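Trucos de taller: limpiar los dedos de la pinza
Paula Ilie – 31 de marzo de 2019

Cada foro jura tener el remedio para que la pinza no resbale: talco, laca, goma de borrar. Yo desconfío de casi todos. En noviembre probé 11 en la célula de Acuña y me quedo con 2: cepillo de dientes seco y paño sin pelusa.

El espray de Kornel promete 549 ciclos sin mantenimiento. No sé quién los habrá contado. 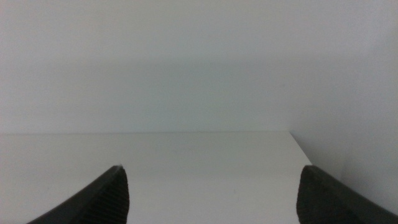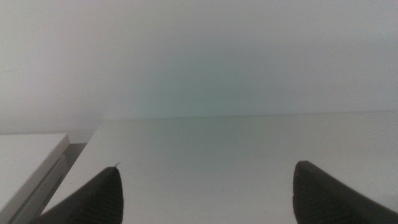 Antes de tocar nada, paro la célula y corto el aire. Después abro los dedos del todo y cepillo a favor de las estrías, nunca en cruz. El estriado es muy fino y cualquier cepillo de alambre se lo come, por mucho que Syahrul Sopacua lo recomiende. Repaso también las puntas: en la segunda foto asoma una hebra o rebaba clara, rizada, en la del dedo izquierdo. Si es fibra, sale con pinzas de depilar. Si es rebaba, cuchilla nueva y poca fuerza – tirar de ella con los dedos puede arrancar más material del debido.

¿Alcohol? Poco y en el paño. El manual de Sosard dice que no afecta a la goma, pero yo lo probaría antes en un dedo viejo.

Recambio del juego completo: referencia 304.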